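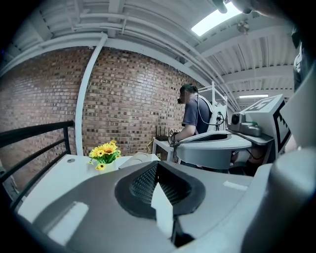 ## Time-lapse at home: workshop tips

Most of these come from a July spent shooting seedlings in a spare room in Clodville. They apply to bread dough, ice and candles too.

**Light**

- Black out the window completely. Cardboard and tape work better than curtains, which move.
- Use one lamp and leave it on the whole time. Daylight coming and going is what causes most flicker.
- Turn off auto white balance, auto focus and auto exposure before the first shot, then check them again.

**Support**

- Hang a bag of rice from the center of the tripod. Sioned Griffiths uses two, on a wood floor.
- Mark the feet with masking tape. If you knock one you can put it back.
- Keep the pot in a shallow tray screwed to the bench, and water from the side with a long-necked bottle.

**Intervals**

For a bean coming up, one shot every 10 minutes is plenty. Dough wants one every 20 seconds. My last bean run was over 700 shots, and I threw out the first 57 – the soil was still settling and the pot looked as if it was breathing.

**Power and cards**

Run off the wall with a dummy battery. Tape the plug in. Format the card in the camera, and don't open the door halfway through to see how it's going.

**Cleaning up flicker**

Iolo Vaughan fixes his by hand, one still at a time. I run the deflicker filter once at a low setting and leave it. Do it before you crop.

**Storage**

Copy everything to a second drive the same evening. Label folders by plant and interval, such as "bean 10 min". I still have 400 stills called "new" and can't tell which pot they belong to.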